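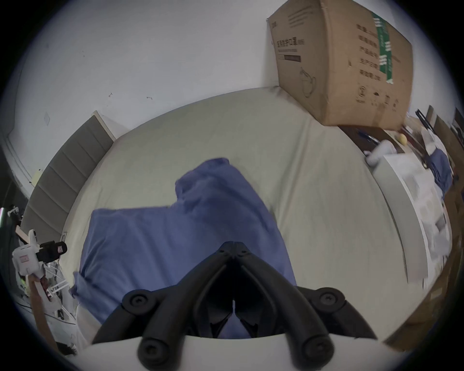
工单:Kombo 投影小夜灯定时关闭后自行重新点亮

店铺:Ketell 礼品
产品线:儿童房 / 投影灯与计时器
机型:Kombo 投影小夜灯(火箭座款、恐龙座款)
固件:2
优先级:高
状态:处理中
登记人:Peninah Muriithi
经办:Idrisa Mfaume、Nyokabi Owino
抄送:Wayne Goodall、Sajib Wickramasinghe

问题概述

买家反映,Kombo 设定自动关闭后,投影灯按时熄灭,一段时间后自行点亮,并一直亮到早晨。点亮后的图案固定为出厂默认的星空片,亮度为最高档,与熄灭前的设定无关。部分买家的描述是“半夜自己开机”,也有买家说“定时没用”。两种说法经回访确认为同一现象:后者没有看到熄灭的过程,早上起来灯是亮的,于是认为定时没有生效。

目前已收到退回件 21 台,全部来自 Barnurura 仓发出的同一批,该批入库 400 台。退回件中两种底座都有,与底座颜色、投影片种类没有对应关系。此前固件版本的存货没有收到同类反馈。

影响范围

功能上不影响手动开关。电池供电时会缩短电池使用时间。USB 供电时灯体长时间工作,外壳温升在规格之内,未见安全问题,但夜间突然点亮对儿童睡眠有影响,差评主要集中在这一点。

规格中与本工单有关的部分

供电:3 节 5 号电池,或 USB 口外接适配器,两路之间由二极管切换。
按键:顶部一个电容触摸键,短按切换亮度,长按开关机。
定时:底部拨动开关,分为“常亮”“短”“长”三档。
指示:背面一颗绿色 LED,定时运行中点亮,定时结束后熄灭。
记忆:关机时写入最后的亮度和图案,下次开机恢复。完全断电后恢复出厂默认值。

最后一条与本故障关系较大。正常的长按开机应当恢复上一次的亮度和图案,而故障机点亮后是默认值,说明灯在点亮之前丢失过记忆内容,或者走了上电初始化的流程。

复现步骤

1. 装入新电池,不接 USB,定时拨到“短”,长按开机,亮度调到最低。等待熄灭。继续静置一夜。
2. 取出电池,接 USB 适配器,其余同上。
3. 电池和 USB 同时接入,其余同上。
4. 重复第 2 步,换用实验台电源代替适配器。
5. 重复第 2 步,换用不同厂家的适配器。

每一步之间完全断电,等背面指示灯熄灭后再开始下一步。不要连续按触摸键,否则基线还没有稳定,结果不可用。

排查记录

周六 09:10 Nyokabi Owino
收到 Barnurura 仓转来的退回件,开箱外观检查。外壳、镜头、拨动开关无异常。电池仓弹簧无锈蚀。个别件里残留着买家的电池,已取出单独存放,不与测试用电池混用。

周六 09:45 Nyokabi Owino
按步骤 1 做短时测试,定时正常,熄灭正常。熄灭后待机电流正常。触摸键长按可开机,亮度恢复为关机前的设定。此项目前没有发现问题,留一台继续静置。

周六 10:30 Nyokabi Owino
按步骤 2 测试,用 Harneck 适配器,就是本批随箱附带的那一款。定时正常熄灭,熄灭后不久自行点亮,图案为默认星空片,亮度最高。现象与买家描述一致。同一台机器再做一遍,复现,但间隔与第一遍不同。

周六 11:20 Idrisa Mfaume
怀疑供电。用示波器看 USB 输入端,熄灭瞬间负载下降,Harneck 适配器的输出有一个上冲,随后进入间歇工作模式,纹波的节奏变慢、幅度变大。点亮前的一段时间里能看到电压周期性跌落。跌落最深的几次,主控的复位脚上有动作。

周六 11:50 Idrisa Mfaume
加测主控电源脚。轻载时适配器每隔一段时间才补一次电,两次补电之间由灯内的输入电容维持。电容容量比物料清单上的标称值低一档。对照旧批次拆机件,旧批次用的是标称值。已拍照并记录丝印,发给 Wayne Goodall 核对采购记录。

周六 13:05 Nyokabi Owino
按步骤 4 测试,实验台电源供电,定时熄灭后没有自行点亮。静置到下班前仍正常。

周六 13:40 Nyokabi Owino
按步骤 5 测试,用办公室里现有的几种手机适配器。多数不复现。一种旧式小功率适配器偶尔复现,复位脚波形与 Harneck 相似,跌落较浅。

周六 14:30 Idrisa Mfaume
按步骤 3 测试,电池与 USB 同时接入,不复现。电池经二极管托住了电源脚,跌落到电池电压即停止。电池电量低的时候又能复现,托底电压不够。这一条可以解释为什么部分买家说“刚买来是好的,过了一阵才开始半夜亮”。

周六 15:15 Idrisa Mfaume
给一台故障机并联一只标称容量的输入电容,仍用 Harneck 适配器,固件不变。不复现。取下电容,复现。重新焊上,不复现。换第二台机器重做,结果相同。

周六 16:00 Idrisa Mfaume
看固件。复位之后程序读复位原因寄存器,但没有使用读到的值,直接走上电初始化,载入默认图案和亮度,打开投影 LED。旧版固件在这里有一个判断:如果是欠压复位,保持关闭。固件 2 合并触摸键代码时这段判断丢了。所以旧固件遇到同样的跌落也会复位,但灯不亮,买家看不出来。

初步结论

故障由三个条件叠加产生:输入电容容量偏低;适配器轻载时输出不连续;固件 2 缺少欠压复位后的状态判断。前两条造成复位,第三条让复位变成可见的点亮。去掉任何一条,现象都会消失或者大幅减少。触摸键误触发已排除,理由是误触发开机应恢复上次设定,而故障机全部为默认值。

退回件登记与标签
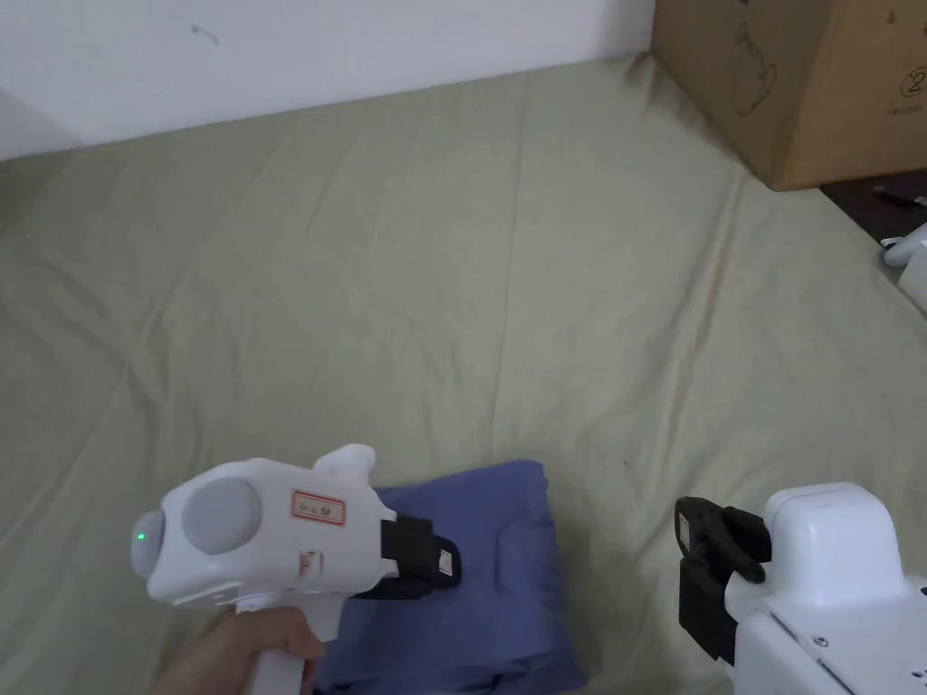

退回件的登记从本周起改用新的表格,原表没有供电方式一栏,只有“故障现象”和“处理结果”,Barnurura 仓转来的记录里因此看不出买家用的是电池还是适配器。新表增加三栏:供电方式、适配器丝印型号、定时档位。每台机器贴一张标签,写工单内序号和固件版本,序号与表格行号一致。标签上的字用黑色油性笔,笔画要粗,字要占满标签高度。照片里那台白色机身侧面贴的红边小标签,手写的字就小到看不清,登记时如果写成那样,后面的人只能重新拆机读版本。标签贴在底座侧面,避开拨动开关和散热孔,也不要贴在电池盖上,电池盖在测试时会互换。

已测过的机器在标签右上角画一道横线,改过电容的画两道。改过固件的不画线,直接把版本号划掉重写。三种标记可以同时存在。

没有标签的机器不得放回待发货架。Peninah 已通知仓库暂停该批发货,货架上的整箱未开封件由仓库贴封条,等本工单出结论后再处理。

对外回复口径(临时)

以下内容供客服使用,可按买家情况删减,不要改动其中的操作顺序。

您好,您反馈的小夜灯在定时关闭后重新点亮的问题已经登记。在更换件寄出之前,可以先按以下方法使用:
1. 拔下 USB 线。
2. 装入三节新的 5 号碱性电池,注意正负极方向,新旧电池不要混用。
3. 将底部开关拨到“短”或“长”。
4. 长按顶部触摸键开机,确认背面绿色指示灯点亮。
5. 定时结束后投影和指示灯都会熄灭。
如果必须用 USB 供电,请同时装入新电池。请不要在灯上覆盖布料或把灯放在被子里。

不建议客服向买家推荐具体品牌的适配器,目前测试的种类太少,没有依据。也不要请买家自行拆机。买家问到充电电池能否使用时,答复为不建议:镍氢电池单节电压偏低,托底效果不够,USB 同时接入时仍可能出现故障。

买家坚持退款的,按店铺正常退款流程处理,不要求先试用临时方法。

补充测试

以下测试在初步结论之后进行,目的是确认没有遗漏其他原因。

环境光:Kombo 没有光敏元件,主板上有一个未贴装的焊盘位置,丝印为光敏。故障机与旧批次均未贴装。排除。

声音:无麦克风。恐龙座款包装上的“声控”字样属于另一款产品的包装底图,已另开工单要求更正。个别买家因此认为是夜里的声音把灯唤醒,回访时需要说明。

静电:对触摸键做接触放电,有复位,复位后点亮为默认值,表现与本故障相同。原因也相同,都是复位后缺少判断。正常使用中放电次数少,不足以解释每晚出现的情况。固件修正后这一路也会一并解决,需列入回归测试。

拨动开关:接触电阻正常。开关在“短”“长”之间来回拨动时,定时重新开始计算,与说明书一致。拨到两档之间的中间位置时,程序按“常亮”处理,说明书没有写,建议补一句。

USB 线:随箱线偏细,线阻偏大。更换为短粗线后跌落略浅,仍能复现。不作为主要原因。

低温:未做。退回件的收货地区没有明显的低温条件,暂不安排。

固件修正

Idrisa Mfaume 提交了固件 3 的测试版,改动如下:
恢复欠压复位判断,欠压复位后保持投影 LED 关闭,指示灯关闭,等待长按。
静电或看门狗引起的复位,按记忆内容恢复,记忆内容为关闭时保持关闭。
首次上电仍按默认值点亮一次,供产线检查用。此行为保留,产线工装依赖它。
记忆写入由关机时写入改为设定变化后延时写入,避免跌落发生在写入过程中。

最后一条改动后,需要重新计算存储区的擦写寿命。按每晚使用一次、每次调整亮度若干次估算,余量足够。计算表放在工单附件里。

测试版已写入部分退回件,继续用 Harneck 适配器,不改电容。夜间示波器记录到复位,投影没有点亮。早上长按开机,亮度恢复为前一晚的设定。

遗留问题:复位依然存在,只是不可见。复位时如果定时正在运行,定时会中断,投影熄灭。正常情况下定时运行中负载较大,适配器处于连续工作模式,不会跌落,因此不会出现提前熄灭。最低亮度加旧式小功率适配器的组合还没有测完,Nyokabi 继续跟进。

采购核对

Wayne Goodall 回复:该批输入电容为代用料,代用申请里写的理由是原料交期长,评估项目只做了耐压和尺寸,没有做轻载跌落。代用申请由组装厂提出,我方签过字。后续批次恢复原料。已在库的代用料不再用于 Kombo,可用于只有电池供电的计时器产品。

Harneck 适配器的规格书里有最小负载一项,小夜灯熄灭后的待机电流低于这个值。适配器本身没有超出规格。因此不向 Harneck 提出索赔,随箱适配器是否更换另行讨论。

库存处理方案(讨论稿)

方案甲:整批返厂,更换电容并升级固件。效果最彻底,周期最长,节日前的订单来不及。
方案乙:在 Barnurura 仓就地升级固件,不换电容。每台需打开底盖接编程夹具,底盖为卡扣式,无需拆螺丝,不破坏防拆贴。
方案丙:不动机器,取出随箱适配器,包装上加贴“仅限电池供电”。改动最小,但与商品页面标注的“USB 与电池两用”不符,页面和包装都要改,已下单的买家还要逐个通知。

经办人倾向方案乙,退回件则同时更换电容,作为翻新件使用。

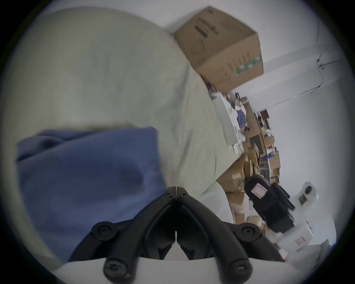
Sajib Wickramasinghe 回复:方案乙我没有意见,但请先确认一件事。编程夹具上次用在浴室火箭计时器上,探针间距和 Kombo 的焊盘差一格,当时是在转接板上飞线解决的,那块转接板现在不在我这里。如果要在仓库做,请提前把转接板找到,或者重新打一块。另外,写完固件之后必须断电再上电,看默认星空片亮一次,然后接 Harneck 适配器走一遍短定时。只看编程软件显示“成功”不够,浴室计时器那次有校验通过但配置字没写进去的,装箱以后才发现。

Idrisa Mfaume 回复:转接板在我抽屉里,飞线已经松了,重新打一块。配置字的检查加进编程脚本,读回不一致就报错停止。欠压复位门限也在配置字里,写错了本次修正就等于没有做,所以读回检查设为强制项,不能跳过。

Peninah Muriithi 回复:客服这边需要一个能让买家自己辨认版本的办法。外壳上没有固件版本,买家来问“我这台是不是有问题的”,现在只能问购买时间。

Idrisa Mfaume 回复:可以用开机时指示灯的闪烁方式区分。首次上电时,固件 2 的绿灯直接常亮,固件 3 改成先闪两下再常亮。买家操作:取出电池,拔掉 USB,等绿灯熄灭,重新装电池,看绿灯。这个改动很小,今天可以并进测试版。

Nyokabi Owino 回复:需要写清楚定时开关要放在“短”或“长”。放在“常亮”时绿灯不工作,买家会以为灯坏了。

Idrisa Mfaume 回复:已改。上电闪烁与开关位置无关,“常亮”档也闪,闪完再按档位决定是否常亮。

回归测试清单(固件 3)

电池供电,短定时、长定时各一遍,静置过夜。
Harneck 适配器供电,短定时、长定时各一遍,静置过夜。
旧式小功率适配器,最低亮度,长定时,检查是否提前熄灭。
电池加 USB,电池用低电量件。
接触放电,开机状态和关机状态分别做。
运行中拔插 USB,电池在位,检查投影是否闪烁。
运行中拔插 USB,电池不在位,检查再次上电后的图案和亮度。
拨动开关置于中间位置。
上电闪烁,三个档位分别检查。
配置字读回。

运行中拔插 USB 的两项在固件 2 上也要各做一遍留底,便于对比。

待办

Nyokabi Owino:完成最低亮度与旧式适配器组合的测试;整理回归测试记录。
Idrisa Mfaume:转接板重新打样;编程脚本加读回检查;发布固件 3 正式版。
Wayne Goodall:通知组装厂恢复原料;在代用料评估表中增加轻载跌落一项。
Sajib Wickramasinghe:编写仓库升级作业指导,附卡扣开启位置。
Peninah Muriithi:更新客服回复口径,加入版本辨认方法;说明书补充拨动开关中间位置的说明。

最近更新

回归测试清单中电池供电各项通过,Harneck 适配器短定时通过,长定时正在静置。运行中拔插 USB 且电池在位时,固件 3 有一次轻微闪烁,固件 2 上也有,幅度相同,属于二极管切换时的正常压降,不处理。低电量电池加 USB 的一项需要重做,上次用的电池电压没有记录。

仓库货架封条保持不动。工单状态维持“处理中”,正式版发布后转“待验证”。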